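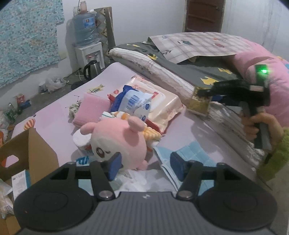
Week 6: Sorting and storing goods in a small shop

Instructor: Ivone Damasceno

Last week we covered receiving. This week is about what happens once the boxes are open. Read chapter 4 before the session and bring your floor plan from January.

Mixed stock

A general store carries goods that don't belong together by size or by use: soft toys, wipes, batteries, tea towels. There are two common ways to shelve them.

By use. Baby goods go with baby goods, even if one is a toy and the other a packet. Customers find things faster. Shelf heights are harder to set.

By pack type. Soft packs together, boxes together, bottles together. Staff restock faster. Customers ask more questions.

Most shops under 300 square feet end up with a mix of the two.

Stock cards

One card per product line. Write the supplier, the reorder level and the date of the last count. Lencho, the shop in our case study, had 77 lines on cards and 100 on the shelf. Work out how that could happen and write half a page.

Reorder level = weekly sales x weeks to deliver, plus spare stock. Spare stock is usually one week of sales. Slow lines can do with less.

Half page is due at the start of week 7. Hand it to Dirk Geerts.

Related handouts
Week 5: Receiving and checking deliveries
Week 7: Counting stock
Reading list
Case study: Lencho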